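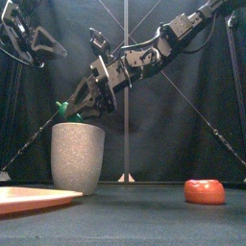
Abb. 4.1: Grünes Spielgemüse über der Öffnung eines hohen, grau gesprenkelten Topfes

Kapitel 4
Einräumen und Aufbewahren: Gefäße und ihr Inhalt

Wer einen Gegenstand in ein Gefäß legt, trifft vorher mehrere Entscheidungen. Passt er durch die Öffnung? Wird er losgelassen oder bis zum Boden geführt? Und findet man ihn später wieder? In diesem Kapitel geht es um hohe Gefäße, also um Töpfe, Kannen und Eimer, deren Inhalt von der Seite nicht zu sehen ist. Flache Schalen und Kästen wurden in Kapitel 3 behandelt.

Beim Einräumen eines hohen Gefäßes unterscheiden wir das Heranführen, das Ausrichten über der Öffnung und das Ablegen. Abb. 4.1 zeigt den Gegenstand direkt über der Öffnung. Für das Ausrichten ist der Rand die wichtigste Bezugslinie. Bei länglichen Teilen wie Paprika, Möhren oder Kochlöffeln kommt die Lage hinzu: Quer gehalten brauchen sie mehr Platz als längs.

Frøydis Solberg hat für die Lehrküche in Butitz 173 Einräumvorgänge ausgewertet. In 121 Fällen lag das Teil beim ersten Versuch im Gefäß. Bei den übrigen stieß es meist an den Rand und musste neu angesetzt werden. Elsa Holmgren empfiehlt deshalb, mit Spielgemüse zu üben und erst danach Lebensmittel zu verwenden. Druckstellen spielen dann beim Üben keine Rolle.

Nach der Bearbeitung dieses Kapitels können Sie
die Öffnung eines Gefäßes mit der Größe eines Gegenstands vergleichen,
Gegenstände nach Form und Empfindlichkeit sortieren,
eine Reihenfolge für das Einräumen festlegen und begründen.

Grundbegriffe: Öffnung, Rand, Füllhöhe, Ablage, Griffstelle

4.1 Die Öffnung
Die Öffnung ist die Fläche, die der obere Rand eines Gefäßes umschließt. Sie kann enger sein als der Bauch des Gefäßes. Gemessen wird immer an der engsten Stelle, bei Töpfen mit eingezogenem Hals also unterhalb des Randes.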